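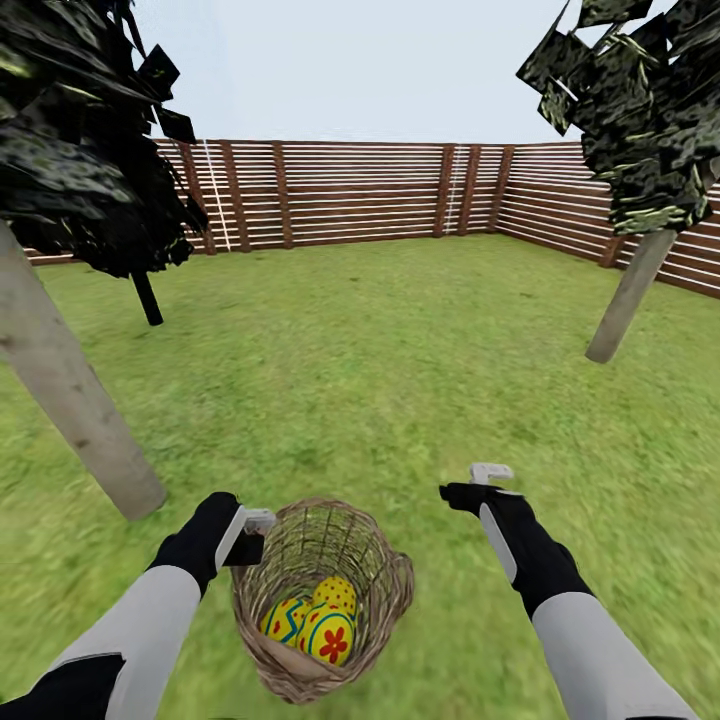
Three yellow eggs, one basket, one fence.

20 Oct 2018

Woke at six for no reason, on a weekend, like a farmer. Lay there doing the arithmetic of the allotment rent and got up when the arithmetic got worse.

It goes up in January. The letter came from the Betomska Gardens office in one of those windowed envelopes that never contain a compliment. $100 for the year, which is more than the value of everything I have ever grown there, including the squash, and I was very proud of the squash. I have read the letter three times looking for the part where they offer me running water. The tap by plot 13 has been "under review" for so long that somebody has planted mint around it.

Paid it anyway, before breakfast, so that I couldn't think it over.

Then went to Karabulut for bread and bulbs. It is the only store in town where you can buy both at the same counter, and the two smell a little of each other by the time you get home. They had the big net bags of daffodils out front, marked down. I had promised myself no more daffodils. The bag I bought has a label showing a hillside somewhere in perfect bloom, with a mountain behind it, and in small print it says results may vary by region. My region is a strip of clay behind a muffler shop.

Had the idea on the walk back that I would put them in along the fence so they'd be up for Easter. I have had this idea every fall for years. What happens is that they come up at Easter plus two weeks, when everyone has stopped looking, and then it rains on them.

Got to the plot by ten. The ground was hard on top and soup underneath, like a bad pie. Dug for an hour with the Eltora spade, the one with the lifetime guarantee. The handle started turning in the socket last spring and I still have not written to them, mainly from a fear of learning whose lifetime they meant. Got half the bag in. The instructions say pointed end up, and on a good third of them I could not have told you in court which end that was. Those went in sideways, and they can work it out among themselves.

Found in the course of digging: a teaspoon, a length of green hose, one of last year's daffodils in excellent health exactly where I was trying to put a new one. Cut it clean in two. Apologized to it out loud, then saw the woman on the next plot was well within hearing. She went on tying up her leeks very tactfully.

Home, bath, soup. My back has filed a complaint. Weighed myself on the bathroom scale out of a vague feeling that digging ought to count for something, and it does not.

Spent the evening on the seed catalog. Aveck has put out the new one and it is a wicked piece of work. It claims 1035 varieties and I believe I wanted 1000 of them by page forty. There is a purple bean that turns green when you cook it, so that you go to all the trouble of a purple bean and end up eating a regular one. I circled it. I circled two kinds of melon as well — melons, in clay, behind a muffler shop — and then put the pen in the other room.

Must oil the shears. Must call about the gutter. The other half of the daffodils are in the hall in their net bag, and I can smell them from here, with a hint of rye.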